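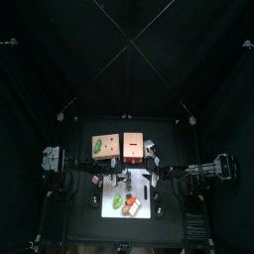

About Wulirov

Wulirov is a small school of language and customs in the town of Cloninport. We teach children and adults whose families came here from other countries, and who wish to keep the speech, the songs and the table manners of their grandparents.

The school was opened by Thaís Lins, in two rooms above the Chung bakery on Harbor Street. In the first year she had 6 pupils, and all of them were cousins. Today we have 276 pupils, and we give lessons in Portuguese, Cantonese, Polish and Tagalog.

Why do we do this? Many parents told us that their children understand the old language but answer always in English. The children are not ashamed of it. They simply have few places where they need the other words. We try to be such a place.

Our lessons take place in the afternoon, from 4:15, and the adult groups begin at 7. In May we hold the Evening of Dress, when each family may come in the clothes of its region. Please do not buy a costume for this. A scarf from your aunt is enough.

We have also a lending library of 2,712 books and recordings, and you may visit it without being a pupil.

The school receives no money from any party or church. Our costs are paid from the fees and from the yearly gift of Celasix, a printing firm of our town.

To enroll, please write to the office or come to us before the lessons.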